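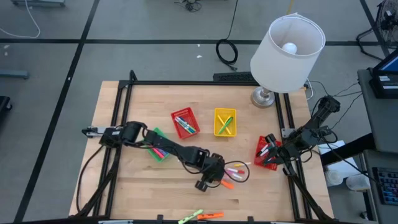

Postwood marker sorting set

We use cookies to remember your settings. Accept | Manage

Postwood is a small set of records on sorting loose markers and highlighters into plastic baskets on a wooden tabletop. It covers the pens, the baskets and where each pen ended up. There are 1,000 records, one per pen placed. Maintained by Maysoun Yammine.

What is on the table

The baskets are plain colored plastic: two red, one green, one yellow. Both red ones have the same code in the files, so use the position column to tell them apart. "Back" is the one near the top center of the table, "right" is the one near the right edge.

The pens are a mix of markers and highlighters, 147 in the full stock. Only a small part of the stock is out at one time. Many have a white body with a colored cap, which matters for the color labels (see below). Highlighters have their own type code.

The lamp at the back right, with the white drum shade, stands on the table too.

Rounds

A round starts with some pens in the baskets and some loose on the wood. It ends when no pen is left on the wood. The baskets are not emptied between rounds unless the notes column says "reset". There are 58 rounds in this release, all from August.

Baskets do not have to match the pens in color. In Pasia rounds the basket is chosen by pen color. In Bai rounds any basket is fine as long as nothing stays loose. Check the rule column before you score anything - a pink marker in the green basket is an error under one rule and correct under the other.

Columns

round - round number
rule - pasia or bai
pen_type - marker or highlighter
body_color - color of the barrel
cap_color - color of the cap, or "none" if the cap is missing
start - wood, green, yellow, red_back, red_right
end - same values as start
notes - free text, often blank

Color labels

Body and cap are labeled separately. A white marker with a pink cap goes in as white / pink. Under the Pasia rule the cap decides if the body is white, otherwise the body decides. Lime green and green are one label, "green". Orange and red are kept apart, and pink is never merged with red.

Known problems

49 records have a blank cap color. Most are pens that were lying under others in a full basket.

Pens lying across the top of a basket count as inside it. A few early records have them as "wood". These are marked in the notes but have not been changed.

Pens near the front edge of the table sometimes rolled off. Those have end = wood and "floor" in the notes. I would leave them out of any totals.

Changes

Jelwood, the earlier version, had one color column and no rule column. Don't combine the two - the round numbers overlap.

Corrections

Send the round number and the pen colors to Maysoun. A corrected file goes up with the next release.

Share 12 | Comments 3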